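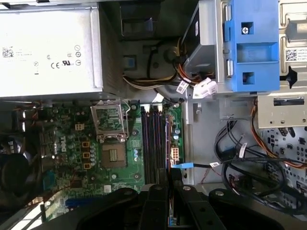
Desktop refurbishment: frequently asked questions

Maintained by Seema Pandey for the Zetley repair bench. Last revised August 13, 2024.

Which machines does this page cover?

Dell office desktops with the cover off and the case lying on its side. The same order of work suits most other business desktops of that size, but catches and connector positions differ, so check the maker's service manual before applying force to anything.

What do I need before opening a case?

A Phillips screwdriver, an earthed wrist strap, a soft brush, a small tray for screws and a roll of paper labels. A torch is useful for the recess beside the power supply, where dark parts sit against a dark chassis and catches are easily missed.

Is it enough to switch the computer off?

No. Switch it off, unplug the mains lead, then hold the power button in for a few seconds. Wait 30 seconds before touching the board. Clip the wrist strap to bare metal on the chassis, not to a painted surface.

Can I open the power supply to clean it?

No. The metal box stays closed at all times. Capacitors inside can hold a dangerous charge after the mains lead is out. Brush the ventilation grille from the outside. If the fan is noisy or the unit smells burnt, replace the whole unit and put the old one on the shelf marked Kukia for collection.

Which label on the power supply should I record?

Record the part number and the rated output. The barcode sticker is normally the maker's serial number and goes in the second column of the sheet. Certification marks such as CE need not be copied, but a unit without any should be set aside for Kiran Solanki to look at.

What are the yellow, white and black wires?

In general, black is ground and yellow is the 12 V supply. White is less consistent between makers, and its purpose should be looked up for the model in hand. Do not identify a wire by colour alone if you intend to put a meter on it.

Some white connectors are not plugged into anything. Is that a fault?

Not necessarily. Power supplies often have more drive connectors than the machine has drives. Compare the number of connectors with the number of drives fitted. Spare ones should be tied back so that they cannot reach a fan – a loose cable tie is enough. Leave any barcode tag on the cable where it is.

What are the blue plastic parts for?

Blue generally marks something meant to be released or handled without tools: a tab, a latch or a drive carrier. Press or slide it, and stop if it resists. Carriers flex outwards slightly to let go of the drive. The metal pins on a carrier locate in the holes along the side of the drive and should not be pulled out.

There is a screw in my drive carrier. Should I remove it?

Leave it until you have read the manual page for that model. Some chassis store spare drive screws in the plastic, others use a screw to secure the drive. If it does come out, it goes in the tray with a label.

Should the optical drive be kept?

Yes, if it opens, closes and reads the test disc. Two failed reads count as a failure. Failed drives are removed and the front opening is covered with a blank panel.

What happens to the hard drive?

It is removed, logged and wiped before any other testing. Bench sheet 144 is for drives that wipe correctly, and sheet 868 is for those that go to Valell for shredding. Stickers on the drive or its bracket are left on until the log entry has been checked by a second person.

How should the motherboard be cleaned?

Use the soft brush, working towards the perforated front of the chassis, and hold fan blades still while brushing near them. No sprays, no household vacuum cleaner. Dust packed into the round holes at the front can be loosened from inside with the brush.

Who should I ask about parts?

Dagný Fogh orders power supplies and carriers. Iida Kiiskinen keeps the box of loose screws, sorted by thread. Put the model number from the outside of the case in every request.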